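チケット 18:黒ズボンの畳みじわ
製品:Atura(衣類用仕上げ台)
報告者:Bianca Toma
担当:Liviu Costache
状態:対応中
登録:2020年5月

症状
黒いズボンを台に広げて畳むと、腰側にしわが残る。裾側はあまり気にならない。白や薄い色の服では同じ報告なし。
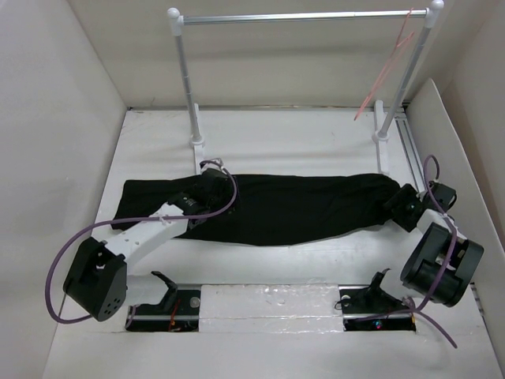
台の上の黒い生地。右端寄りに細かいしわ。

コメント 1(Costache)
腰のゴムが縮んだまま畳んでいませんか。先に腰を左右に開き、股の縫い目を合わせてから脚を重ねてください。手順書 Fivar の3項にあります。

コメント 2(Toma)
3項のとおりにやり直しました。2本試し、1本はきれいに畳めましたが、もう1本は腰まわりが寄ったままです。洗濯表示はどちらも同じです。
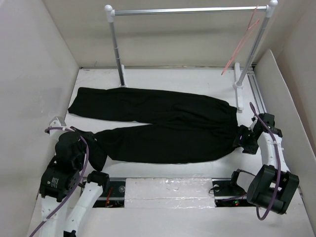 脚の長さもそろいにくいです。上に重ねるほうの裾が少し余り、折り返すと厚みが出て棚に入りません。アイロンはまだ当てていません。

コメント 3(Costache)
裾ではなく股の位置を基準にしてください。余りは内側へ折って構いません。腰は畳む前に手のひらで中央から外へならします。それでも残る場合は低温で当て布をして、冷めてから畳んでください。

コメント 4(Toma)
了解しました。残りのズボンで試して結果を書きます。このチケットは開けたままにしてください。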